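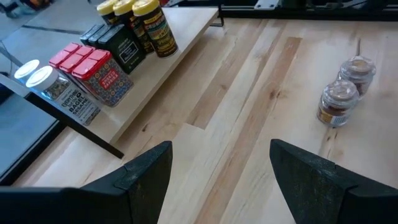 Prasska – Sunday, October 5, 2025

I've been living with the Clalus shelf-picking kit since April, and so many of you have written in asking whether it's any good that I've finally sat down to do the page properly. We now sell it through the shop as well, so take my enthusiasm with whatever pinch of seasoning you like (I'll get to the annoying bits too, promise).

The Clalus is an add-on for a small arm you already own. You get the two-finger gripper, a little camera that sits at the wrist, the cabling, and a licence for the Drestia software that does the planning. There's no arm in the box! I put that in capitals on the old page and people still missed it. If you need one, Vittoria Grasso on our sales desk will tell you which ones it bolts straight on to, and which need the adapter plate from Partanen.

I set mine up with a raised shelf over a wooden tabletop and filled it with the sort of thing you'd find in a kitchen cupboard. Tins with red lids, dark green tins, yellow-capped cylinders, seasoning jars with white lids, all in short rows going back from the front edge. That's a much nastier job than picking spaced-out blocks. The one at the back is mostly hidden by its neighbours, and the fingers have to get in beside the front one without shoving the whole row along. The seasoning jars (Everything But the Bagel Sesame, very nice on eggs) are round and the tins are flat-sided, so you find out pretty quickly whether your grip settings are sensible.

The rectangular tins were the easy win for me. I had them coming off the shelf on the first afternoon and I may have done a small dance. Glossy lids gave me more bother – with a bright lamp overhead the software kept putting the edge of the lid in the wrong place. Moving the lamp sorted most of it, and the update after that sorted nearly all the rest.

Small glass jars with clear lids are still the hard ones. I keep a couple down on the tabletop, away from the shelf and close together, purely to torment it. It does manage them, but I slow the arm right down and I give the approach a bit more room than the default. If glass is most of what you handle, please talk to us before you order.

Now, the fingers. They're black, faceted, and they come up to a fairly blunt tip, so they'll go into a decent gap but they won't slide between two tins that are touching. They scuff as well. Mine have gone greyish along the faces and I can't say it bothers me, though if you're filming for a customer you might want a fresh pair. Partanen quote 3,000 grips before you should swap the pads, and I've no quarrel with that.

Calibration takes me almost 7 minutes if I haven't moved the table. Solange Carré, who wrote the setup guide, does it faster and will tell you so. Do follow her bit on tying back your cables. I skipped it, caught a loop on the wrist and lost a whole morning.

What I'd change: the quick-start card is tiny, the camera cover is fiddly to get back on, and I'd love a softer finger option for thin plastic caps. I've passed all of that on.

The kit is 3,886 euros before VAT, with the Drestia licence included for the first year. Spare fingers are sold in pairs. We keep five kits on the shelf here and those normally go out the next working day; anything beyond that comes direct from Partanen and takes longer, so ask first if you've got a deadline.

If you'd like to see it have a go at your own packaging, post us a few samples (empties are no use, it needs the real weight) and put Vittoria's name on the parcel. We'll run them on my table and send you the results with the grip settings we used.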